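Against the Big Finish

Wednesday, August 10, 2022

Every robotics club in the county spends April getting ready for the Brannigan Cup, and every April I am reminded how much I dislike the Brannigan Cup. I say this as someone who has coached in it for 15 years and owns the T-shirts.

For those who have been spared, the Cup is held in the Resalico gymnasium, where 200 teenagers and their machines fill the floor while a man with a microphone shouts over a fog machine. The robots throw things and ram each other. Once in a while one of them does something clever, and it usually happens while the fog machine is going.

My complaint is with what the Cup rewards. A team can get through a whole season on one good trick, polished until it works under one set of lights, from one starting square, with the battery at one level of charge. Move the starting square a hand's width and you have a very expensive doorstop. I have coached several of these doorstops. One of them won a trophy.

So last year our club at Furita dropped the Cup and took up tidying. We put things on a table and the arm has to pick them up and put them somewhere else. Parents who had been promised fog took it badly. One asked me, with real concern, whether the kids could list it on a college application. I told him that any dean who has shared a dorm room would be moved to tears.
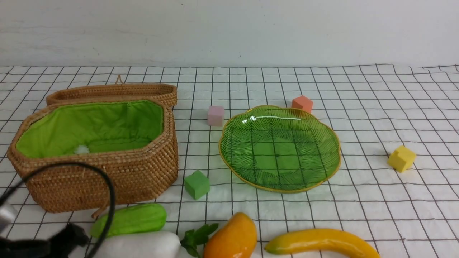
The students supply the objects, and I have one rule, that they can't all be easy. A foam cube is easy. It's light, it has flat sides, and it forgives you. A banana curves away from wherever you planned to grab it, even a fake banana. A glass plate you can see through is a small act of cruelty toward anything that depends on a camera, and the student who proposed it was very pleased with herself, until it was her turn to write the code.

What they learn from this is mostly patience, with a side order of record keeping. By the end of the spring they had logged 1,505 attempts in a shared spreadsheet, a good share of them failures, with notes. The notes are the best writing I have ever gotten out of ninth graders. "Let go too early, my fault" is a better sentence than anything in the Cup essays, which all begin with the word "passion."

I'll grant the other side its due. Competition gets kids in the door, and the Rilluvico people, who run the best Cup team around, turn out students who can solder in their sleep. Some children need a buzzer. My own club lost 5 members when we quit, and I miss them, especially the one who could fix the printer.

But somewhere along the way we decided that teenagers will only care about a machine if it is fighting another machine, and I don't think we ever asked them. Mine will spend an hour and a half arguing over how hard to squeeze a mango. They take sides and they raise their voices - I have had to close the door so the chess club could think.

Resalico has already sent the forms for next April. There is a new category, I see, and it involves flames. We'll be at Furita that weekend, moving a radish.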